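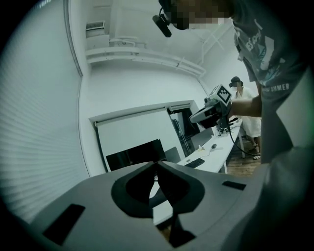

Can a machine do the household chores yet?

Some of them, slowly, if somebody has tidied up for it first. Folding a tea towel that's already flat on a table is within reach, but pulling the same towel out of a heap, working out which way up it is and putting it away in the right drawer is still mostly beyond them.

So that's the short version, and if you're only here for the short version you can go and put the kettle on. The rest is how I spent two terms on it at Trercombe, and why I've come out a bit less gloomy than I went in!

My project was called Dinido (no deep meaning, I liked the sound of it). I wanted to know how well a two-fingered gripper copes with the boring stuff, meaning jobs you'd do at home or in the back of a shop without thinking. I picked 39 of them. Half came from my own kitchen, and the others came from Wouters, the hardware shop where I worked last July, so there's plenty of hanging packets on hooks and turning tins so the label faces front.

For every chore I did it three ways. First with my hands, then with a gripper that I held and squeezed myself, and then with the Fivar arm running on what it had learned from the squeezing. I thought the middle one would be a formality. It was the best part of the whole thing! The moment you swap your fingers for two stiff ones you find out how much you cheat. I roll a sock with my thumb. I hold a carrier bag open with my little finger while the rest of my hand is doing something else entirely. With the gripper I had to put things down and pick them up again all the time, and my wrist ached for days.

The arm did fine on tins, mugs and anything else that keeps its shape. Packets on hooks were hit and miss (the little hole in the card is horrible). Cloth was bad. Bin bags were worse, and there were 2 chores it never managed once, the bin bag being one and the fitted sheet the other. I'm not great at fitted sheets either, so I've tried to be fair about that in the marking.

I also got lost in the library for a week reading old household manuals, one from 1873 and one from 1926. The later one is very sure that electricity is about to finish off housework for good. I've put a few pages in the appendix, mainly for fun, but it did make me more careful with the word "soon".

If I did it again I'd pick fewer chores and repeat each one more. I'd also move the lamp, as the arm got noticeably worse at mugs once I'd shifted it and I didn't spot that until I was writing up. The full results table comes next, with the chores in the order I did them.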